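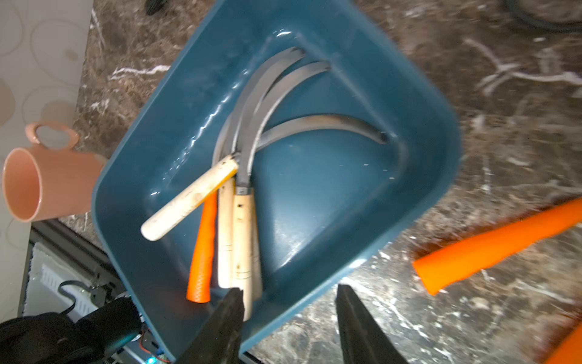
Sickles with curved steel blades, gathered in a blue tub.

Lorport Invites the Whole Family to Its Harvest Music Weekend

LORPORT, August 2025. If you have been wondering where to spend one last unhurried weekend before the cooler weather sets in, the Lorport Visitor Office would love to make a suggestion. Our Harvest Music Weekend is coming back to the old mill meadow, with three evenings of folk, brass and string music, long tables under the lime trees, and more plum cake than any of us should probably be eating!

This is the 31st time the town has held the festival, and we are very happy to say that it has kept its easygoing character through all those years. Last year's edition welcomed 4000 visitors, many of whom had come before as children and were now bringing children of their own (we met quite a few of you at the cake table, and it was a pleasure).

The first evening belongs to the brass bands, who will walk down from the church square to the meadow and play along the way, so do leave your windows open if you are staying in the old town. The second evening is given over to the Varnholm String Players, a group of nine musicians who are visiting us for the first time and will play country dances from both sides of the river. On the closing evening the main stage goes to Bai, the much-loved folk quartet whose winter concert in the town hall sold out last December, leaving a good number of disappointed people on the steps. The meadow has a great deal more room. 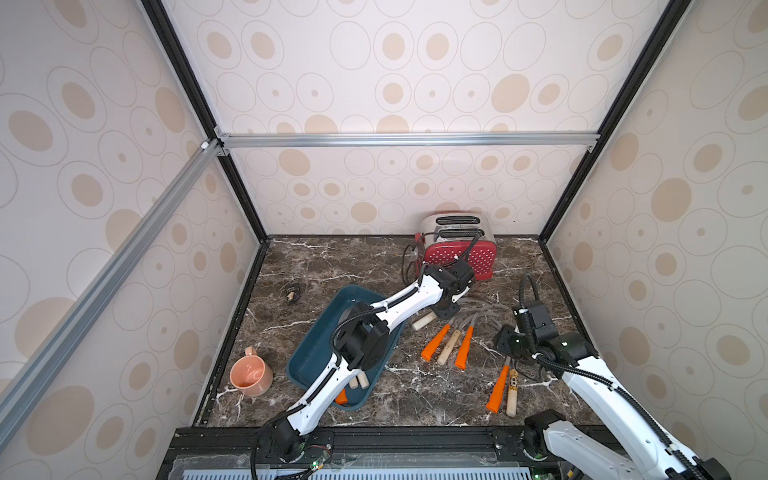

During the day there is plenty to keep you busy as well. Morning walks leave from the mill bridge and follow the river path as far as the first vineyards, at a gentle pace and with a stop for coffee. The farmers' market opens at nine and stays open until the music starts, and the children's tent offers singing games, drum making and a puppet show after lunch. If the weather turns against us, the evening concerts will move into the riding hall, which has seats for 970 people, and weekend ticket holders will be let in first.

Getting here is easy. The regional train from Lasstead stops a short stroll from the meadow, and a late train will run back on all three nights once the last encore is over. Drivers can park in the field behind the fire station, where there is no charge, and a little shuttle bus will carry anyone who would like to save their legs for the dancing.

Guesthouses in Lorport and the nearby villages have 819 beds between them, and they do fill up early, so we would gently encourage you to write or call soon. Several hosts are offering a third night at half price to guests with a weekend ticket, with breakfast included. 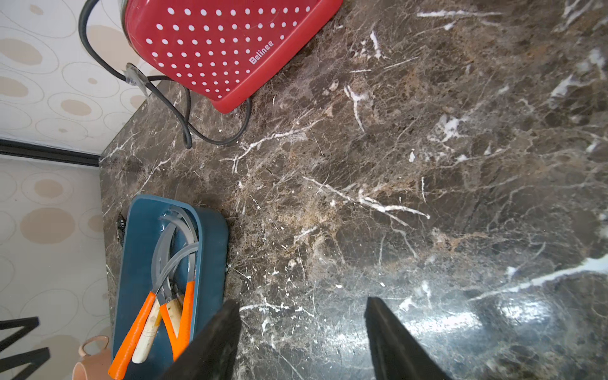
Do children need their own ticket?
Children under twelve come in free with an adult, and older children pay half the usual price at the gate or at the Visitor Office.

Weekend and single-evening tickets are on sale now at the Lorport Visitor Office on the church square and at the station kiosk in Lasstead. The full program is available at both places, and we will gladly mail you a printed copy if you ask.

Press contact: Lorport Visitor Office, Church Square, Lorport. Press passes and interviews with the performers can be arranged on request.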